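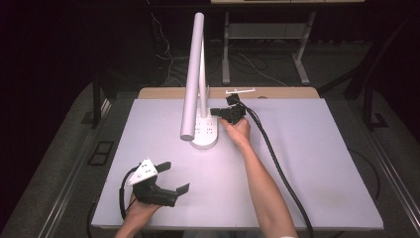

16 February 2022
Dirkstead workshop, lighting bench
Entry by Wanpen Petchrat

Work continued on the desk lamps received for the Nosirholm reading rooms. Lamp 859 was placed on the white board for the base and arm checks. The board remains the standard surface for this work, as marks left by a base show up on it clearly. Users of the bench are asked to wipe it down at the end of each session and to leave it on the wooden table.

Procedure for the base: the lamp is to stand with the base near the middle of the board and the head turned to the left. Light pressure is applied at the side of the base, close to the board, first from the right and then from the left. Any rocking is entered on the card. Lamp 859 rocked slightly when pressed from the right. A paper shim 3 mm thick under the rear of the base stopped the movement, but a shim is not an acceptable repair and was removed.

Procedure for the arm: the head is to be raised, released and left alone for 60 seconds. Lamp 859 held its position on the first two attempts and dropped a little on the third. The joint was tightened by a quarter turn and the test repeated without further movement. Romain Collet has asked that the original setting be recorded in such cases – this was not done today, and the card says so.

The white finish on the arm picks up smudges very easily. The cleaner from Skuduvis removed them but left a dull patch on one of last week's lamps. Until the supplier replies, a damp cloth only should be used.

Of the 20 lamps in the delivery, three have been set aside with loose arms. They are on the lower shelf with yellow tags and should not be returned to their boxes.

Outstanding:
Replacement foot pads to be ordered, same type as in August.
Base of lamp 859 to be checked again once the new pads are fitted.
R. Collet to confirm whether Nosirholm will accept lamps with minor marks on the underside.
Blank cards are running low; the master copy is in the top drawer.

W.P.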